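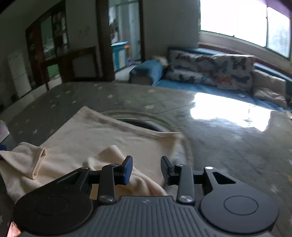 Plolia told us after last year's programme that two months with a working label had taught her more about release schedules and royalties than any course she had taken, and that she wished she had applied sooner.

Kozan Records, Greltodwood, invites applications for the post of Assistant Artist Manager (fixed term, 2 years, full time).

The postholder will support a roster of hip-hop, dancehall and afrobeats performers. Duties include:

Preparing travel and rehearsal schedules
Answering enquiries from the press and from promoters
Checking performance contracts before signature
Approving artists' social media posts during a release campaign
Attending evening shows in Greltodwood and Brirnomcombe, some 70 a year

Applicants should have at least 3 years' experience in music management, live events or publicity. A full driving licence is required. Knowledge of royalty collection is desirable. The postholder must treat all matters concerning artists as confidential and may not comment publicly on disputes between performers.

The post is based at our Greltodwood office. A relocation payment of £1,000 is available to candidates moving from outside the district.

To apply, please send a CV and a covering letter to the Recruitment Office, Kozan Records, by 11/11/2025. Applications received after this date will not be considered. The appointment will be reviewed each June.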